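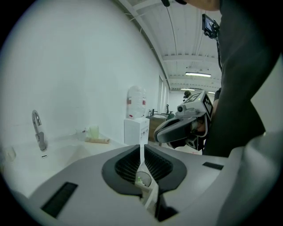
Why Does the Water Jug Go Glug?

If you've ever filled a cup at a water dispenser - the kind with a big clear jug sitting upside down on top - you've probably heard it. You press the tap, your cup fills up, and then the jug goes GLUG and a giant bubble wobbles up to the top. When I was seven I was sure there was a frog in ours. I checked a lot. No frog!

So what's going on in there?

Try to think of the jug as a room with only one door, and the door is at the bottom. Water wants to go out through the door. But a stiff jug can't shrink as it empties, so something has to come in and fill the space. That something is air. Air is all around you right now, pushing on your nose and your knees and the cat, and it will squeeze in anywhere it gets the chance.

The trouble is that water and air both want to use that one little door. They have to take turns. Some water comes down, then some air pushes up, and the air makes a bubble. Glug!

Then why doesn't all the water come rushing out at once? Under the jug there's a small tank. When the water in the tank is high enough to cover the mouth of the jug, air can't get in, so the water stays put. Take a drink and the level drops a bit, the mouth is uncovered, and in sneaks the air.

You can make your own glug at the sink. Fill a plastic bottle to the top, put your hand over the opening, tip it upside down and take your hand away. Listen to it! Now fill it again, and this time swirl the bottle in circles as you tip it. You should get a little tornado with a hole down the middle. Air goes up the hole while water runs down the sides, so they don't have to take turns anymore, and the bottle empties faster and with a lot less noise.

My friend Dirceu Fontes timed his with a kitchen clock and got so wet he had to change his socks. Wear old ones.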